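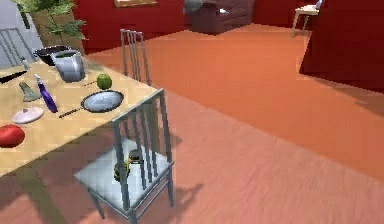
Pan, pitcher, apple: the kitchen table, before lunch gets any ideas.

About Skilenier

Skilenier is a cooking school in Liltville for grown adults who have got this far on toast. We teach eggs, soup, rice, roast chicken, and the nerve to throw away a cookbook you were given as a wedding present. There are no exams. We don't do sugar work, foam, or anything that has to be assembled with tweezers.

The school was started by Tipene Brunton, who spent 30 years cooking in hotels and came out of it with strong opinions about onions and a bad knee. His plan was to retire. The plan lasted until February, when a neighbor asked him how long to boil a potato and then wrote the answer on her hand. Tipene went home and drew up a list of everything he thought a person ought to be able to cook without phoning someone. The list ran to two pages. With the desserts crossed out, it is still our main course.

We work upstairs in the old Pearce building, over what used to be the shoe store. If you grew up in Liltville you probably had your feet measured there. The stairs are steep, and the landing smells of shoe polish on hot days, a thing we have stopped apologizing for. There is a freight elevator at the back for anyone who would like to skip the stairs. Ring the lower bell. The upper bell is decorative.

How we teach

Classes hold 7 people. We tried a bigger group once and spent the evening saying "excuse me" to each other with hot pans in our hands. You cook at your own burner, you eat what you made, and you wash up. People do ask whether the washing up is included in the price. It is, and very generously.

Beginners take the Basics course, which runs for six evenings and costs $195, ingredients included. You'll need shoes that cover your toes and a container with a lid that fits. Please check the lid at home. We have a drawer of lids left behind by past students, and we have yet to make a single match.

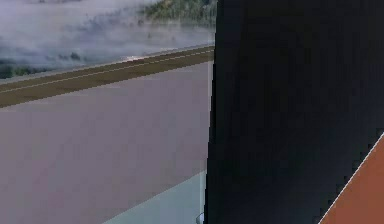
After Basics, most people go on to Sistis, our course on cooking from whatever is left in the house. The name was Tipene's mother's word for a supper made on the night before shopping day, and he has spelled it three different ways on three different flyers. In Sistis there are no recipes at all. You get a shelf of odds and ends, an hour, and a teacher who answers most questions with "well, what does it taste like?" Some students find this freeing. Others would like the recipe, please, and we have learned to keep a few in the desk.

A word about knives. We spend the whole of the first evening on them, and every term someone writes on the feedback form that this was too long. We read the forms. The first evening is staying as it is.

What we think about food

We think salt goes in earlier than you've been putting it in. We think garlic presses are fine, whatever your brother-in-law has told you. A recipe that claims you can brown onions in five minutes was written by a person who was hungry and wanted to go home — give it half an hour and turn the heat down. Rice should be left alone. So should pancakes, mostly, and anything in an oven with a glass door, since that's what the glass is for.

We also think most people who say they can't cook were put off early by someone standing too close behind them. Our teachers have been asked to stand farther away. Tipene finds this hard.

A few practical matters

More than 900 people have now been through Basics, and you'll run into them all over town, usually buying more lemons than they came for. If you'd like to join them, places for the next term open on September 21, 2024, at nine in the morning. They go fairly fast, then someone's work schedule changes and one comes back, so do put your name on the waiting list even if it looks hopeless.

Tell us about allergies when you book. Tell us again when you arrive. Dislikes are a different matter, and we'd ask you to keep an open mind about celery for one evening.

Gift vouchers are available at the desk. Think carefully about who you are giving one to and how it might be taken. We've seen both outcomes.

The office is open most mornings. If the door is shut, someone has gone out for butter and will be back before long.

We use cookies to remember your booking and see which pages people read. By staying on this site you agree to this. Accept | Manage settings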